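Clollotstead Robotics Club: Bin Sorting Project, Simulation Gallery

The December project asks club members to program a large arm to work over a three-bin rack in a simulated workshop. All work is done in simulation before any team books time on the real cell in the Manzano building. Obadia Lukumay built the room model; Atieno Mwaipopo and Victor Koech wrote the motion planner, which the club calls Tullico. Renders are from one session, from a side view and from overhead.
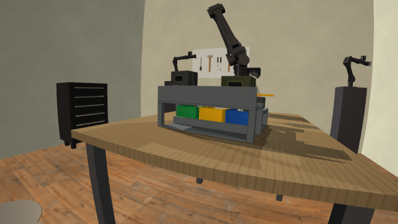 Side view. Large arm behind the rack, smaller arms at left and on the pedestal.
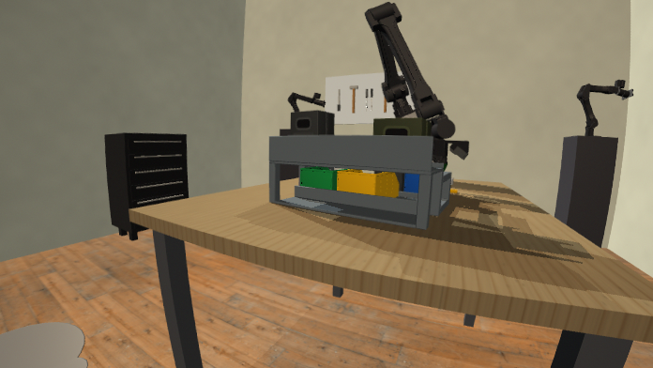

Side view, large arm with the elbow bent and the gripper beside the upper panel of the rack.
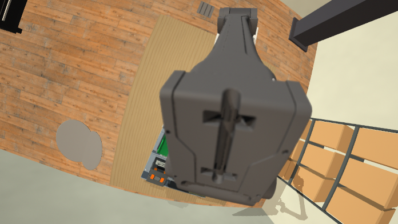 Overhead. The arm housing covers much of the work area from this angle.
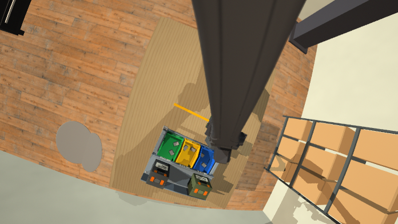 Overhead, gripper near the blue bin. Two small grey pieces in each bin.

Project Notes

Each team submits one planner configuration and one log file. A run is capped at 100 seconds of simulated time and stops on any contact between the arm and the rack. Teams get 5 scored runs; the best 2 are averaged. The reference configuration scores 89.

Yatziri Robles maintains the scoring script. Version 2 reads joint limits from the model file, so hard-coded limits in older configurations should be deleted. Known issue: the script rejects logs with blank lines at the end.

The overhead view is not passed to the planner. It is rendered for review only, and grasp poses should be checked against the log when the housing hides the gripper.

Configurations go in the Ovano shared folder under the team name. Questions about the room model to Obadia, questions about scoring to Yatziri. Rehema Muriithi has the booking sheet for the real cell.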